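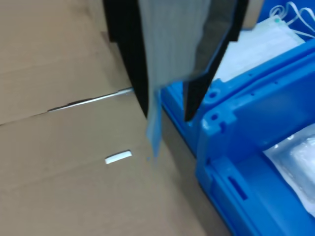
Workshop inspection, Kanholm building
July 2023

1. Fire extinguishers — OK. Both hang at the right height, the seals are not broken.

2. Emergency exit to the yard — NOT OK. Pallets are standing 2 meters from the door. The passage must be 800 mm wide at all places, please move them.

3. First aid cabinet — partly OK. Eye wash expires in October. Plasters must be filled up.

4. Dust masks and gloves — OK. Order the same type from Bondel next time, the other ones were too small for many people.

5. Ladders — one has a loose step. I put a red label on it, do not use.

6. Electrical cabinet — OK, but the key was missing and we searched for it a long time.

7. Lighting on the stairs — one lamp blinks. Reported to Holmgren.

Points 2 and 5 to be repaired inside 8 days.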